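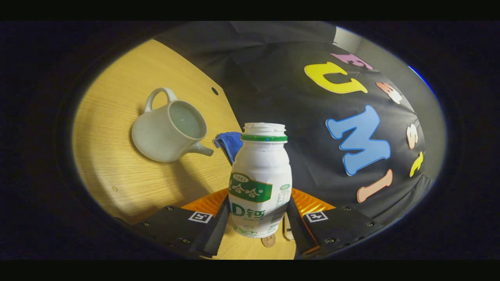 Mordale workshop revises service routine for hand-held gripper

Thu 26 May

The manipulation workshop at Mordale has changed the way it sets up and looks after its hand-held gripper, following a run of recordings in which the reported finger opening drifted over the course of a shift. The new routine took effect this week and replaces the one written in November.

The tool has two flat black fingers, each carrying a square fiducial marker, on an orange ribbed base. A wide-angle camera looks down over the fingers, and the opening between them is computed from the positions of the two markers. There is no encoder on the slide. Any movement of a marker plate relative to its finger therefore goes straight into the recorded width.

Hashini Chowdhury, who maintains the tool, traced the drift to the screws along the finger edges. Several on the right finger had backed out by a fraction of a turn. With the finger unloaded the plate sat flush and the reading was correct. Under grip the plate lifted slightly at its inner end, and the software reported a wider opening than the calipers did.

"It only showed with something between the fingers," Chowdhury said. "We had been checking it empty for months, closed and fully open, and it passed every time."

The check is now done under load. The operator closes the fingers on a white plastic drink bottle with a green label, held upright over the table, and compares the computed width with a caliper measurement taken across the same part of the body. The bottle is slightly waisted, so the height of the grip matters. The routine calls for the fingers to meet the label panel and for three closures in succession, with the tool set down between them. If the readings differ by more than the tolerance on the service card, the finger comes off.

Refitting a finger takes 35 minutes when nothing else is wrong. The screws are removed, the threads cleaned and a low-strength threadlocker applied. They go back in from the center outward, first to light contact and then to final torque with a preset driver. The marker is wiped with a dry lint-free cloth. Solvent is no longer allowed near it — an earlier batch of markers went gray at the corners after cleaning, and detection dropped out at the edge of the view.

Calibration follows. The camera is allowed to run for 30 minutes before any values are saved, a step that was previously left to the operator's judgment. Chae-won Yoon, who runs the recording sessions, said most of the disagreement between morning and afternoon calibrations went away once the warm-up was fixed.

Yoon has also rewritten the section on the work surface. The table stands in front of a black cloth with large foam letters on it, which give the tracking software something to hold on to where plain cloth would not. The letters may not be moved during a session. If one comes loose, the session is closed and the map rebuilt before work resumes. Small items may stay on the wood, but the operator has to confirm that neither marker is covered when the fingers are closed.

Glare remains an open item. The base is glossy and throws a bright band back toward the camera under the overhead lights. So far this has not affected marker detection, although exposure settles more slowly when the tool is turned toward the lamps. A matte replacement from Howlader has been ordered, and the workshop will fit it at the next full strip-down.

Full strip-downs are set at 700 closures or the end of a recording block, whichever comes first. The slide is cleaned, the finger screws are replaced as a set and the camera mount is checked for play. The old interval was based on calendar weeks and took no account of use.

Of the recordings made before the fault was found, 56 have been set aside. Chowdhury expects most can be corrected with an offset taken from the caliper data. Those where the plate moved partway through will be recorded again.

The updated service card is kept in the tool case. Requests for a copy should go to Yoon.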